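Drikix: small-item sorting at the table
Progress report to the Fludness Fund
Period ending November

1. Work done since the last report

In the previous report we wrote that the work room in Custamberg was still shared with the storage of our paper materials. The shelves are now moved to the corridor and the room is used only for the table work. The sorting task itself has stayed as described in the application: a small ball is taken, carried over the table and put into an open box.

We tested three sizes of ball before we made our choice. The largest was easy to take but did not tell us much, and we have stopped using it. The small red one is now our standard item. It is about as big as a bead and its bright colour is easy to find again against a white surface, also when it rolls away, as it often does.

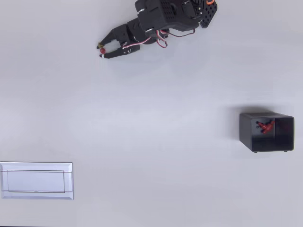

Fig. 1. The red ball above the white table, with the open black box to the right.

2. Table and box

The white table was bought from Pietrzak and came one week later than agreed. We are satisfied with it. The surface is plain, so the ball and the box can be seen without difficulty. It has a slight shine, and for this reason we have asked Pietrzak for the price of a matt cover. We have not yet decided if we will order it.

The box is black and open at the top, with straight sides. We considered a lower one, but the ball jumped out too often in our first trials. The position of the box is now written in the work instructions, to the right of the working place, and it should be checked each morning.

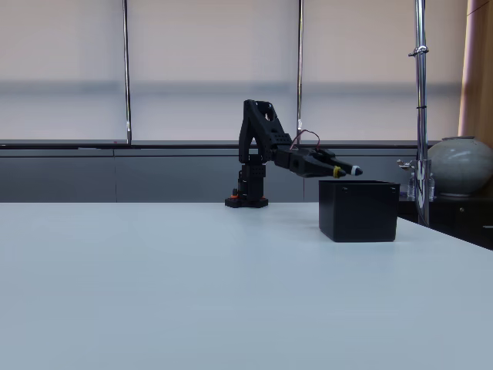

Page 3 of 5

3. The room

The table stands in front of the light beige blinds, with the dark grey panels below them. We ask everybody to leave the blinds as they are during the work, so that the light changes less between morning and afternoon. Other objects are to be kept off the table while the task is done.

4. Results and next period

We planned 100 completed rounds for this period and reached 120. Nearly all of the additional rounds were done in the last two weeks, after the shelves had gone. Notes on missed and dropped balls are kept in the same table as before, and will be sent together with the final report.

In the next period we would like to move the box further from the starting place of the ball and repeat the rounds. The cost of the cover, if we order it, can be paid from the materials line and no change of the budget is requested.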